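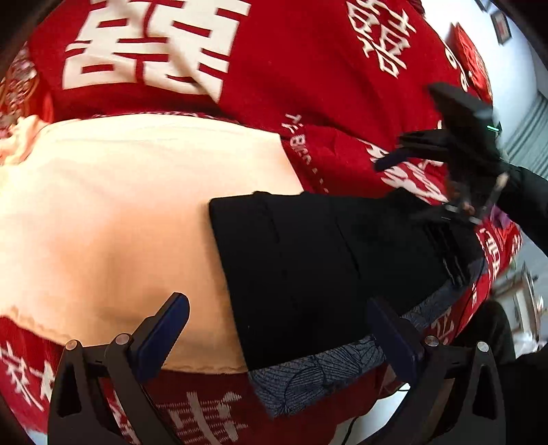

ホーム | 台所 | 洗濯 | 寝室 | 収納 | 手入れ帖

寝室の手入れ 掛け布団と枕、ベッドに置いたままの服

赤い掛け布団の洗い方について質問をいただいたので、寝具の手入れをまとめて書いておきます。婚礼用の赤い布団は、囍の文字や花の模様が白く抜いてあるものが多く、普段使いの布団より色移りに気をつかいます。しまい込んで使わない家もありますが、うちでは冬のあいだ普通に掛けています。

洗う前に色落ちを見る

白いタオルを水でぬらし、中性洗剤を一滴つけて、布団の裏側の縁に1分ほど押し当てます。タオルに赤が付いたら家で丸洗いはしません。クリーニング店に出すときは、赤地に白の文字があることを受付で伝えます。
色が付かなかった場合も、最初の一回は布団だけで洗います。水温は30度まで。つけ置きはしないでください。すすぎのあと洗濯機に入れっぱなしにすると、折り重なった部分の白い文字に赤がにじむことがあります。終わったらすぐ出します。
洗濯表示で水洗い不可のもの、中綿が絹のものは、この方法の対象外です。

干し方

赤は日に焼けやすい色です。裏を外にして、風の通る日陰に干します。物干し竿を二本使ってM字に掛けると、中まで風が入ります。日なたに出すなら午前中の一時間まで、必ず裏返しで。
表面をたたく必要はありません。取り込んだら掃除機のノズルに布を一枚かぶせ、縫い目に沿ってゆっくり動かします。

枕

生成りやクリーム色の枕カバーは、黄ばみが目立たないぶん洗う間隔が空きがちです。週に一度は外します。縁が波形になったカバーはアイロンを当てず、干すときに縁を指で引いて形を整えれば十分です。
濃い色の服を枕の上に置く癖のある人は、服の置き場所を変えたほうがいいです。黒い綿の服は、洗い始めの数回は乾いていても摩擦で色が移ります。特に湿気の多い時期は、一晩置いただけで薄く灰色になったことがありました。移ってしまったら、酸素系漂白剤を40度の湯に溶かして30分。カバーの洗濯表示を先に見てください。

ベッドの上の服

一度着てまだ洗わない服は、ベッドに置くとそのまま寝るときまで残ります。うちは次のように分けています。

・翌日も着るもの ドアの裏のフックに掛ける
・部屋着、パジャマ たたんで浅いかごへ
・洗うもの その場で洗濯かごへ
・迷うもの 洗う

かごは衣類で62リットルの大きなものを使っていましたが、底のほうを忘れるので小さいものに替えました。浅いかごならふたも要りません。

たたみ方は簡単でかまいません。黒いズボンは縫い目を合わせて縦半分、それから三つ折り。葉の線画のような細かい柄の部屋着は、柄を外に出してたたむと、重ねたときにどれか分かります。黒い服ばかりの人は、襟かウエストの内側に色糸を一針入れておくと探す手間が減ります。

布団をしまうとき

4月に入って暖かい日が続いたら片付けます。よく乾かしたあと、さらに半日、部屋の中で広げて熱を逃がしてから袋に入れます。圧縮袋は中綿がつぶれるので、婚礼布団には使いません。不織布の袋に、文字の部分に折り目が来ないように三つ折りで入れます。
防虫剤は袋の上のほうに。布に直接触れないよう薄紙で包みます。色の濃い布団と白いシーツを同じ袋に入れるのはやめてください。
押し入れの下段は湿気がたまるので、布団は上段へ。下段しか空いていなければ、すのこを敷いて壁から少し離します。

読者から

Ida Steinbachさんから、布団カバーのずれを防ぐひもは何本付ければよいかという質問がありました。四隅と長い辺の中央、合わせて六か所です。ひもは綿の平ひもを使い、蝶結びにします。固結びにすると洗うたびに苦労します。

次回は毛布の毛玉取りについて書きます。

ページの先頭へ戻る
お問い合わせ | このサイトについて
© 2023 Gilldale 手入れ帖 文・Elfriede Thiele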